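Book Packers Wanted, Vamley Reading Rooms

Posted October 4, 2023

Vamley lends books to homes and small schools in the Flulcombe area. We are hiring packers for the winter round, which goes out in December. The work is part time, 28 hours a week, at our Gesutitz building.

Packers fill canvas tote bags from a printed list. A normal bag holds a few books and one or two small items. Larger books go in first, standing against the side, with the handles left outside the opening.

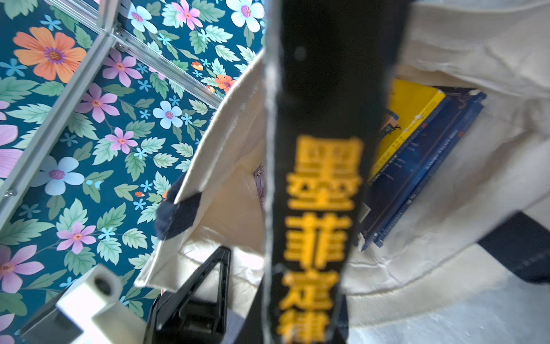 Two books in a canvas tote with dark navy handle and trim.

We expect to send out roughly 3000 bags this season. You will also unpack returns, check pages for damage, and put aside anything that needs a new cover. Some of our stock is in Chinese. Reading Chinese is useful for the Lai shelves but is not required.

Each packer looks after one packing bay. The bays are small and lined with floral paper, blue-green with pink and orange flowers.

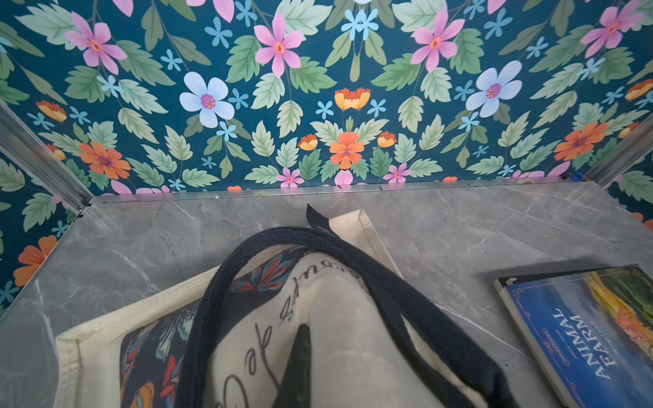 At the end of a shift the floor of the bay is wiped down and the corners are swept out. Please report any peeling paper to the desk.

You should be able to lift a full bag and stand for most of a shift. Pay is 1699 a month, with a bonus of 500 for those who stay through the end of the round.

To apply, leave a short letter at the Gesutitz desk with your phone number and the hours you can work.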